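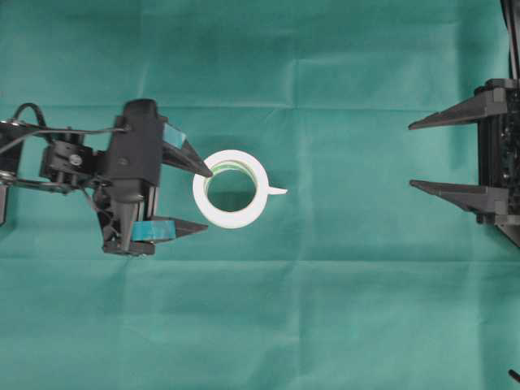 Re-taping the gripper fingers on the two-arm bench

If you look after the Westville bench for any length of time, you will get to know finger tape very well. Plain black fingers are fine for boxes and blocks, but smooth round things tend to slide, and a strip of blue tape on the inner face of each finger gives them a bit more bite. We only pad the left gripper. The right one mostly steadies things, and Reto Leitner likes its fingers bare so the points can get under a loose end of tape.

Plan on a quiet half hour, and do it before the morning run if you can!

What you need: blue tape, a small pair of scissors, a lint-free rag, a little rubbing alcohol, and a roll of masking tape to test with.

Start by sending both arms to the rest position and switching off motor power at the Hesa box (the switch on the front, please, and leave the wall plug alone). Open the left fingers by hand, slowly. If they feel stiff, stop and look at the cable first, as it may be pulling on the housing.

Peel the old pads from the base end toward the tip. They usually come away in one piece, though in December, when the shop is cold, you may need to warm them with your thumb for a while. Wipe off the glue and let the finger dry.

Now cut two new pieces. The upper finger gets a short strip wrapped around its base. The lower finger is flatter and takes a larger rectangle on the inner face. Press from the middle outward, and keep the tape clear of the very tip, or it will curl within a day or two.

Smooth the green cloth with your hand (the fold lines never quite go away, and they do no harm), lay the masking tape roll flat in front of the left fingers, and turn the power back on. Run program 158 at low speed. The roll should lift straight and stay put. If it tips, your lower pad is probably crooked, so peel it and try again.

Last of all, write the cycle count in the Pillell log. Our previous set went 3,663 cycles, which Anayeli Tovar still brings up whenever mine wear out sooner.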